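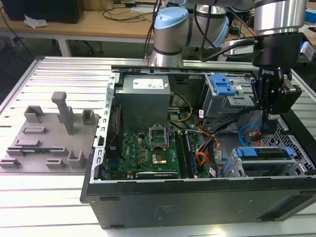
Two-arm disassembly cell with a Dell desktop tower open on the bench.

Home | News | Products | Standards | Jobs | Contact

Trultley adds desktop teardown package for two-arm cells

30th January

Trultley has put its desktop teardown package on general sale, after a pilot period that began in November at the Bultstead refurbishing plant. The package is sold as an add-on for cells that already have two arms and a parallel gripper. It consists of a printed fixture plate, a motion library and a support contract.

The motion library covers 13 operations on a tower laid on its side with the side panel off. They include releasing drive trays, pulling SATA and power connectors, removing memory and opening the CPU socket bracket. Each operation can be called on its own or chained in a job file. Gripping force and approach height are set per operation, and the defaults can be overwritten.

Side panel removal is not included. Trultley expects the operator to open the case and place it on the bench before a job starts.
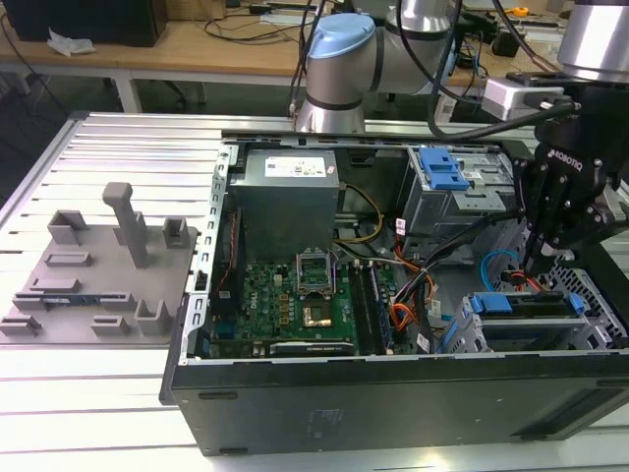

Cable handling remains the slowest part of the work. According to Khrystyna Panasiuk, product engineer at Trultley, SATA leads that curl across a drive bay are the most common cause of a stopped job. "The arm will wait and ask for a person before it pulls on something it can't identify," she said. The wait time is set to 80 seconds by default, after which the job is logged as incomplete and the arms return to their rest position.

The fixture plate is supplied as a print file as well as a finished part, so that sites can replace worn clips themselves. It bolts to standard slotted aluminum tables. Sites with solid tops need an adapter frame, sold separately by Wukenard.

Licenses are sold per cell in blocks of 500 machines processed, with 3 support calls included in each block. Integration is handled by Vasylenko, which also runs the operator course. Support for small form factor cases is in testing, and Trultley has not given a release date for it.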